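Food Service Basics, Unit 6
Handout: Setting up and using a burger station

Please read these notes before the practical. Bring them with you, we will write on them.

1. The base

A burger station needs less space than most students expect. At Grosenell we teach it on one table with one tray. The tray is metal with a raised rim, and it is always lined with paper before any food touches it. Change the paper when it is greasy or torn. A few crumbs are no reason to change it in the middle of an order, but start each new shift with a fresh sheet.

Put the bottom bun on the paper first, then build upward. Keep the stack near the middle of the tray, so you have paper on all sides for what falls.
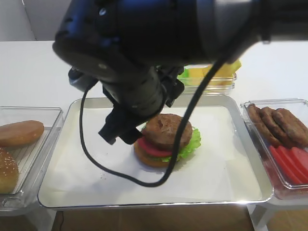

Fig. 1. Toy burger on the lined tray: bun, lettuce, tomato, patty. Top bun still missing.

The order of layers is a question of house style. In the Gruber order, which we use in this course, lettuce goes directly on the bottom bun and protects it from the juice of the meat. In the Bunesby order the sauce goes there and the lettuce comes later. Both are accepted in the test, but you must say at the beginning which one you follow and then stay with it.

2. Containers

Keep the fillings in clear containers, so you can see without lifting anything how much is left. Wet fillings (tomato, pickles) should not share a container with dry ones.
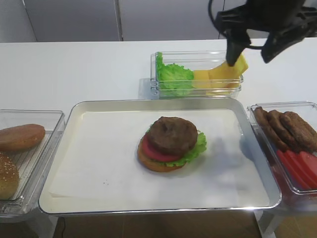
Cheese slices give beginners the most trouble, because they stick together and the second slice comes up with the first. Separate them before the service and do not press the pile flat. It helps when the slices lean against one another at an angle, as they do beside the lettuce in Fig. 2, and you can take the top one by its edge. Lettuce may stand a little above the rim if no lid is needed. For longer storage use the Gurkix boxes on the lower shelf – they have lids, and the 800 ml size is enough for one station.

3. Changing the filling

The same station can serve more than one product. When the order says sausage, the first steps stay as they are: paper, bottom bun, lettuce. Only then you change.
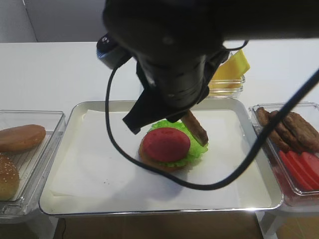 Lay the sausage down slowly, across the lettuce, and let go only when it has support. A round filling rolls, a patty does not. If it is longer than the bun, cut it in half and put the halves side by side.

4. For the practical

We meet in room 407. Work in pairs – one person builds, the other reads the order aloud and checks each layer. Then exchange.

Write down your order of layers and one thing you would move on the table. Hand in the sheet before you leave. The written test on Units 4 to 6 is in January.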